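How I set up a tiny drawer cabinet for desk odds and ends

If your desk is anything like mine, there's a stapler somewhere under the mail, a second stapler you bought when you couldn't find the first one, and a paperback you keep meaning to finish. I finally gave all the little stuff a proper home, and it took one cup of coffee! 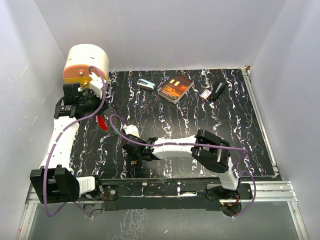

Dustwood, March

Start by clearing a spot toward the back of your desktop. I like the back left corner, so the front stays open for writing (swap sides if you're a lefty). Wipe it down and let it dry.

Next, dump everything small into one pile. Yes, all of it. My pile had dead pens, a key to who knows what and a Flindon hardware receipt for a hinge I never put on. Toss the trash first, then sort what's left by how often you grab it.

Now fill the drawers. With a three-drawer cabinet, this is what works for me:

Top drawer: everyday things – paper clips, sticky notes, one good pen.
Middle drawer: refills. Staples go here, in their box if it fits. If it doesn't, stand the box next to the cabinet and don't fight with it.
Bottom drawer: stamps, spare batteries, the stuff you need twice a year.

Don't pack them to the brim. A small drawer jams fast, and then you're poking around in there with a ruler like I was last winter. Open and close each one a couple of times before you call it done, and if a knob feels wobbly, snug it up from the inside.

Then line up the bigger things to the right of the cabinet. Staplers won't fit in drawers this size anyway, and I want to reach them without looking. A book can lie flat in the same row.

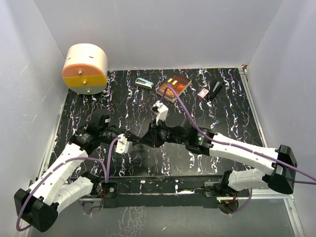

Three drawers on the left, staplers and a paperback to the right.

If your drawers are all one color, stick a dot of tape on each. Different colors make it so much easier to remember what went where – I think "yellow" way before I think "middle."

Once a month I pull all the drawers out and shake the dust into the trash. Next up is the Addo shelf in the hallway, and that one's going to need more coffee.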